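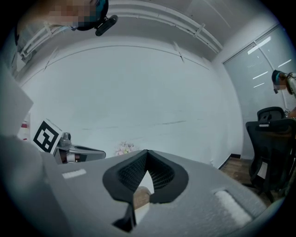
*White wall with the scuff at mid-height, pipes along the ceiling*

**Scuff line across a white wall - wash it or paint it?**

I have a plain white wall with a faint dark streak running across it at mid-height, toward the right side. Below it there's a thin black baseboard and a brown wood floor, so I don't want to slop water around. White pipes run along the ceiling and I'd like to leave those alone.

I tried a damp paper towel on one end in July and it didn't do much. I don't have the name of the paint. Is there a way to get this off without leaving a shiny patch?

One more view, of the side with the ledge. The wall there has a polished, marble-like look with faint gray veins, and I don't know if it needs a different cleaner.

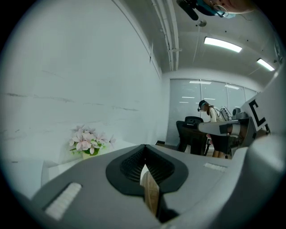
*Ledge side, with the pink artificial flowers and the ceiling lights*

Posted August 22, 2020 by Nabila Lubis

**Horacio Bravo**

Start dry. A clean white eraser takes off a lot of rubber marks. If that doesn't work, use a drop of dish soap in warm water on a soft cloth, wrung out hard. Wipe lightly for the whole length of the streak, then go over it with plain water and dry it. Lay an old towel along the baseboard first.

Melamine sponges work too, but they are what makes the shiny patches - test one down low. If the mark is still there after 3 tries, paint the wall corner to corner. Spot touch-ups show under fluorescent lights.

**Constanza Huenchumán**

Just paint it. Took me one afternoon.

**Aldana Espinoza**

For the veined side, find out if it's real stone or a panel before you put anything on it. No vinegar on marble, it etches. Mild soap and water should be OK on either one. Move the flowerpot off the ledge so you don't drip on it, and dust the flowers while you're there.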